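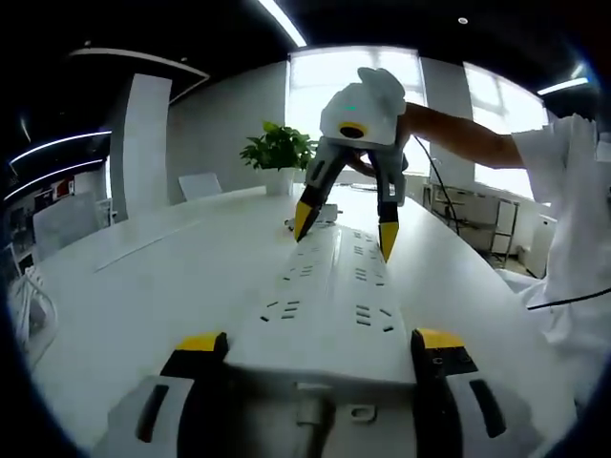

Rawan Qaisi reckons a monthly restart is plenty for a home computer, and that the "clean-up" program she paid for did nothing a restart didn't. I'm inclined to agree. I ran Drakos Tidy on my old desktop in December and it announced 428 problems. I ran it again straight after and it found 615.

What I'd do before paying anyone:

Restart it. Properly, from the menu - closing the lid doesn't count.
Look at what opens at start-up and switch off whatever you don't use.
Empty the recycle bin.
Let the updates finish overnight.

If it still crawls after that, ask a repair shop about more memory.

Last updated: December

Home | Kitchen | Workshop | Computers

Comments (2)

Helge Dalen
Switched off 6 start-up items. Bit quicker, not miles.

pennyw
Does the Gelleveo one do the same with the numbers?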